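Table Litter – README

January, posted by Debora Negri
Filed under: Household Chores / Clearing Up / Data Cards

Table Litter is a collection of 711 short recordings of one chore: getting trash off a table and into a bin. Nobody involved had previously thought of this as a specialty. Régis Guillot now has opinions on paper wads that he shares at lunch.

## What is in it

The litter is paper, cardboard and plastic wrappers, saved from our own snacks and deliveries. We considered buying clean stock for the purpose and decided that paying for garbage was a step too far. Pieces are reused until they get too flat to be interesting, then retired to a real bin.

The bin is purple. It lives on a light blue child's chair, which puts the opening at a civilized height. Josiane Arnaud chose the color and will not be taking questions.

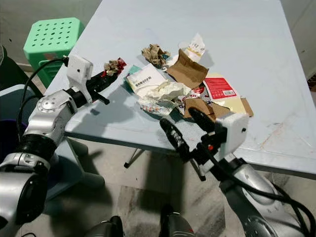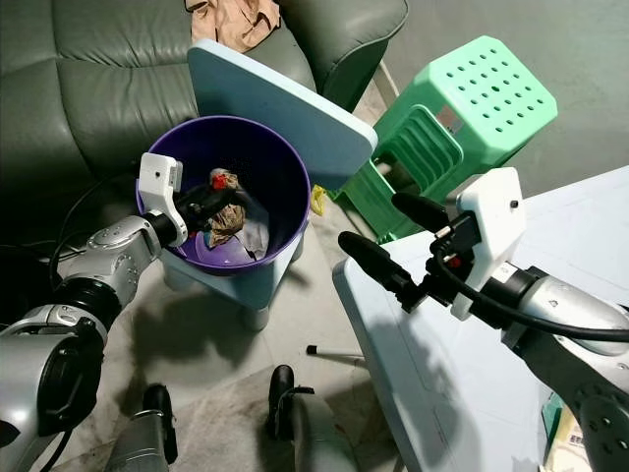
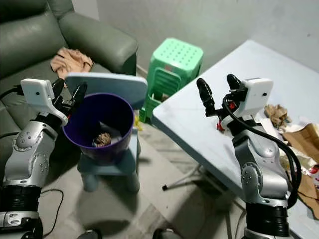

## Layout

Recordings are sorted into 17 folders, one per session. Each folder has a plain text log with the starting litter, who scattered it, and any remarks. The remarks by Ebenezer Dankwa are longer than the rest of the log and may be skipped, though the one on receipts is worth your time.

Labels are kept coarse on purpose:

- paper
- cardboard
- wrapper
- mixed (a wrapper with something stuffed in it, a cup with a sleeve, and so on)

We tried a finer list, code name Karetti, with separate entries for crumpled, folded and torn. Two people labeled the same session and disagreed on most of it – one of them was me, both times.

## Known problems

Two folders, 4 and 11, have no starting list. Bernadette Ferrand tidied the table before it was written down, from habit.

"In the bin" means the piece ended up inside the rim. Pieces balanced on the rim are marked "pending", including those that stayed pending until we went home.

Food waste is not covered. If you need banana peels, look elsewhere.

## Corrections

Send label fixes to Régis with the folder number and the piece. Please don't send litter. We have plenty.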